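Search reviews Search Go

Greltano dish rack, black, used as a tape and ring holder

I bought the Greltano to hold tape. The kitchen already has a rack. The packing bench did not have anything that kept rolls upright and reachable, and the pegboard holders I had been using (Limsakul, two of them) sagged after one winter. A dish rack has parallel slots, feet and an open floor, and costs less than most things sold as tape storage. Mine has been on the bench since August.

Construction

Rectangular body, black, with solid rails front and back. The floor is a row of parallel rods running front to back. The sides are open bars. The back is taller than the front, so a roll pushed too far stops against it and does not go over. There are no moving parts and nothing to assemble beyond pressing the feet on. One of mine needed a mallet. Unladen weight on my parcel scale is 899 grams.

The finish is even. I found one rough spot under the front rail and took it down with a nail file. Color match between the rails and the rods is good enough for a bench and probably good enough for a kitchen.

Slot behavior

Slot width decides whether a rack like this works for anything other than plates. A dinner plate is thin at the edge and heavy at the bottom, so it settles. A roll of tape is the same thickness all the way around and light, and it sits on top of the rods or leans between them depending on its width. Narrow rings go in at a slight tilt and stay. Wide packing rolls do not enter the slots and have to lie flat on the floor.

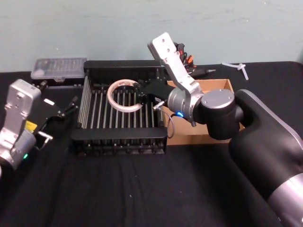 White ring in the slots, left of center.

I checked hold by nudging the rack along the bench with rings standing in it. On bare melamine it skated, and anything upright fell over by the second push. With a cloth under it the feet stopped sliding and the rings stayed where they were. A cloth has been under it ever since, and I would treat that as part of the installation. Black hides marker stains but shows lint, so pick your nuisance.

Over 21 working days I kept a tally of rolls that had tipped over by closing time. The total was 94 for standing rolls and zero for rolls laid flat. Most of the tipped ones were nearly used up, when there is very little mass left on the core. If you keep your rolls until the last meter, lay them down.

Clearance

Leave a hand's width on at least one long side. The open sides are useful, because a roll can be turned from below to find the loose end, but only if fingers can get in there. I first had mine hard up against a box of mailers and was lifting rolls out from above every time, which is slower and catches the tape edge on the rods.

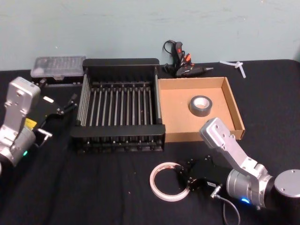

Buppha Nakpan: I have the same rack and run it the other way around, tall side toward me. Narrow rolls lean on it and I can read the core labels. The drawback is reaching over the rail forty times a shift. Also, the rods on mine picked up adhesive inside a month. Citrus cleaner took it off but dulled the finish a little.

I tried her orientation for a week. Labels are easier to read. Reach is worse, and I turned it back. On adhesive I agree: residue collects where the rods meet the front rail, and a cotton swab is the only thing I own that gets in there.

Rack against tray

The obvious competitor is a shallow cardboard tray, which costs nothing. I cut one down from a carton and ran the two side by side. For a single roll in constant use the tray is better. It has low walls, the roll lies flat, and one hand can pick it up without looking. For several rolls of different widths the rack is better, as each stays where it was put and the tray becomes a pile. The tray also absorbs spills, which I count against it.
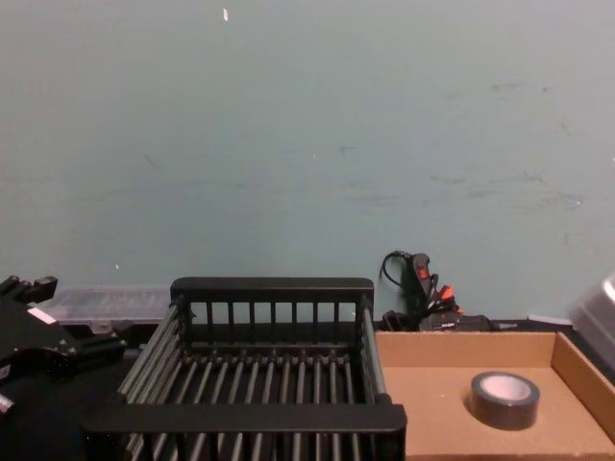 Panya Prasertsri disagrees about the tray and holds that corrugated board sheds dust onto the edge of the roll, so the first turn of tape never sticks properly. He recommends the Stundport steel tray and says his has outlasted three benches.

I have not seen the dust problem with mine, but my bench is in a dry room and I replace the tray often. The Stundport would solve it at a price.

A lidded plastic box is the third option, and I keep one for spare rolls. It keeps them clean. It is no use for the roll currently being used, for the plain reason that the lid has to come off.

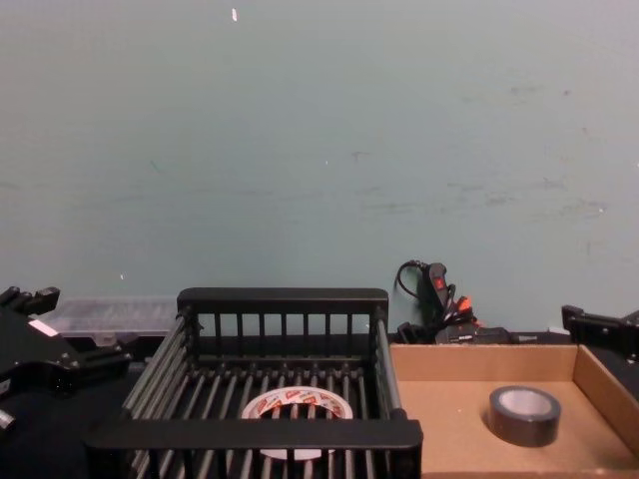

Load is not a concern. I stacked the floor with full rolls, cores up, to 472 grams per row across every row, and measured no sag with a straightedge. The rods flex a little under a thumb and come back. I would not put a paint can on it.

Compared with the Sonell rack, which I borrowed for a weekend, the Greltano has closer rods and a lower front. The Sonell takes wide rolls on edge, which the Greltano cannot do. It also has a drip tray that slides out whenever the rack is lifted.

Rating: four out of five. One point off for the feet, which should grip a bare surface and don't.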